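Arstead bench cell

4 min read
Print | E-mail

The Arstead bench cell is a single-arm robot workstation used for handling trials with kitchen glassware and other household objects. It was assembled by Hegazy, a small automation firm in Kustholm, and consists of an arm, a two-finger gripper, a wrist camera and a white table. The cell runs on a control program called Rernura.

Setup

The arm is bolted to a steel stand beside the table, and its base is leveled before the first power-up. The gripper is then fitted to the wrist and its cable clipped along the forearm with enough slack for a full turn of the last joint. Rernura stores the open and closed positions of the fingers. These are taught by hand at the start of each trial series and again after any change of fingers.

Clear glass needs a longer setup than other objects. Reflections from ceiling lights and windows can be mistaken for edges, and the fingers may be seen through the wall of a bowl or jar. The operator records the bare tabletop first, then places the object and adjusts the exposure until the rim stands out from the background.
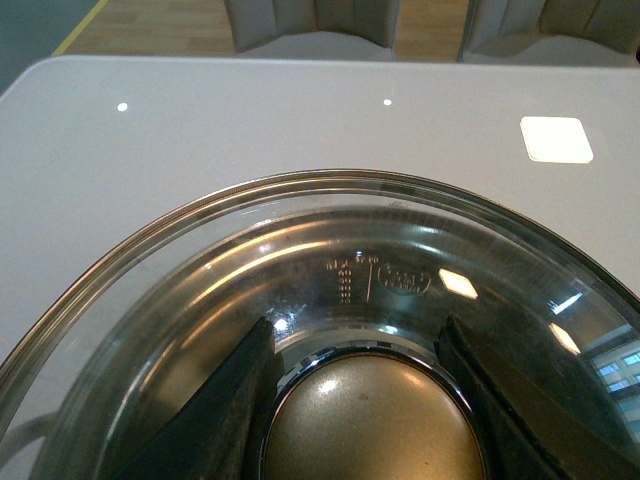
Grip force for glass is limited to 40 percent of the normal setting. The approach is made at reduced speed, and the arm stops if the wrist meets resistance before the fingers begin to close.

Maintenance

The fingers are wiped with a lint-free cloth at the end of each shift and checked for nicks. Light scuffing does not affect the grip. A finger with a chipped edge is replaced, and both are changed together so that they wear evenly. The camera lens is cleaned separately with a dry cloth.

The finger screws are checked for tightness every 100 hours of operation. The finger guides are greased at the same time. In its first year the cell logged 1,491 hours.

Repairs

The first major fault came in October, at 467 hours, when the gripper began to close unevenly. The cause was a worn guide on one side. Hegazy replaced both guides and repeated the finger teaching. A later loss of camera signal was traced to a cable pinched at the wrist, and the clip there was moved farther back along the forearm.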